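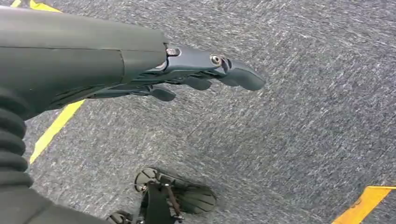

Notes from the Sotcombe floor on collecting demonstrations for whole-body reaching. Long thread, mostly for people doing the same thing at a similar scale.

1/ Task family is "step to a pose, extend one hand low, hold, withdraw". No object in the first block. We wanted balance and arm motion in the data before contact got mixed in with them.

2/ Each episode is teleoperated start to finish. Operator wears the headset, a second person holds the e-stop and calls the label. Swap at 38 episodes. Past that the operator's reaches get short and lazy and the policy learns the laziness.

3/ Yellow tape on the carpet marks the working area. It went down so people could reset the start pose by eye. Side effect: the wrist camera sees it in a lot of episodes, so the policy can see it too.

4/ We tested that. Trained on one tape layout, evaluated with the tape shifted by half a metre. Reach targets drifted towards the tape. Fair enough, it was the strongest colour cue in view and we'd given it no reason to ignore it.

5/ Current practice: 7 tape layouts, rotated between blocks, plus one block with none. Layout ID is written to the episode header. If you only change one thing in your own setup, write down the floor.

6/ Carpet. Grey commercial stuff, speckled. Good for visual odometry, plenty of texture. Less good for the feet. Ankle torque traces look different from the ones we collected on vinyl at Noltholm, and mixing the two without a surface tag made standing noticeably worse.

7/ Self-view matters more than I'd expected. With the camera at the wrist you get forearm, back of the hand and often a foot in the same image. We tried masking the robot out. Reaching got worse near the legs, where the policy needs to know where its own foot is. Masking is off now.

8/ Storage format is Iso, our in-house episode container. Joint states, camera streams, operator input, one clock. Earlier version had a clock per stream and we lost most of September to realigning it. Don't do that.

9/ Rejection rules, applied by the Ouali checker before anything reaches the training set: any dropped camera segment longer than 2 frames, any e-stop, any episode where the hand touches the floor. Rejected episodes are kept in a separate folder. The floor touches have already been useful as negatives.

10/ Rate is up to 50 usable episodes in a session once calibration is done. Calibration is the slow bit. If the wrist camera bracket has been bumped we redo extrinsics from scratch, and I've stopped arguing with people about whether a bump was "big enough".

11/ Open question: hold duration. Operators were told to hold until it felt settled, and the spread is enormous. Considering a fixed tone in the headset. Worried the policy then learns a timer. If anyone has compared the two, I'd like to see the curves.

12/ Next block adds contact, soft targets first, same floor, same operators. Labelling guide is being rewritten this week and I'll post the contact section when it's done.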